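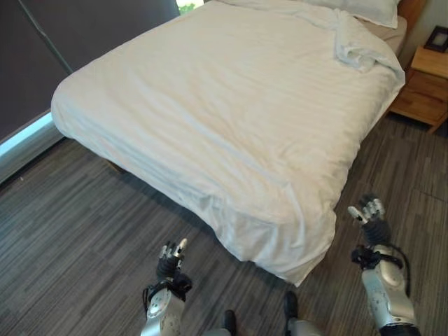

Robot bed-making finally has a rulebook, and it's a good one! Korton, the service robotics lab, put out the first full version of its good practice guide for bedroom work on 2020-08-08, and it is free for anyone to use. The guide covers humanoid machines that handle bedding, pick things up and move around furniture people sleep next to. A good part of the opening chapter is about the approach to the bed. Fabric draped down near the floor, like the white duvet folds at the near corner of this double bed, gets its own "slow zone," where a robot has to cut its walking speed and keep its feet clear of the hem. The nightstand side gets one too, with extra care asked for when there's something breakable on top, such as a picture frame.

The guide was led by Elīna Kalniņš, who spent much of last November collecting notes from operators and cleaning staff before a single rule was written down. "They knew all of it already," she said. "Where the sheets snag, which side of the bed is too tight, when you want the thing to stop. We mostly had to listen and put it in order."

The final text runs to 13 rules, boiled down from 240 written comments. Most of them fit in a sentence or two, and you don't need an engineering degree to follow them. Rule 2 says a person must be able to stop the robot from anywhere in the room. Rule 5 says hands stay open and in front of the body while the robot is walking. Rule 9 (my favorite) says the robot may not pull on bedding until someone has checked that there's no pet or person under it.

Hands get the longest section. Korton wants fingers and joints looked over before every session, with any sleeve or cover checked for loose threads and for folds that could work their way into a joint. Covers have to be washed or swapped between rooms, and the operator signs for it.
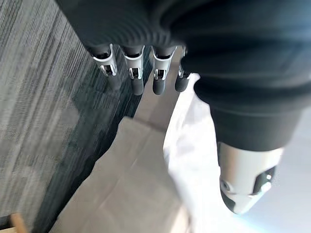 A ribbed black cover over a robotic hand, with the metal finger joints left exposed.

Floors come up as well. Paper, bags and cardboard are to be picked up before the robot takes a step, and if the job calls for leaving them down, the operator has to mark them on the room sheet. Carpet with a strong stripe or check pattern should be tried out first at walking pace with the arms still.

Two partners have already signed on. Caltevetti, which runs guest apartments, will use the rules in 10 units this fall, and the training firm Ratitz is building a one-day course for operators around them. Some 580 people have asked for a copy so far, many of them from care homes, a group Kalniņš says she'd love to hear more from.

Comments on the next version are open through the end of November. Laundry rooms and bunk beds are first on the list of additions.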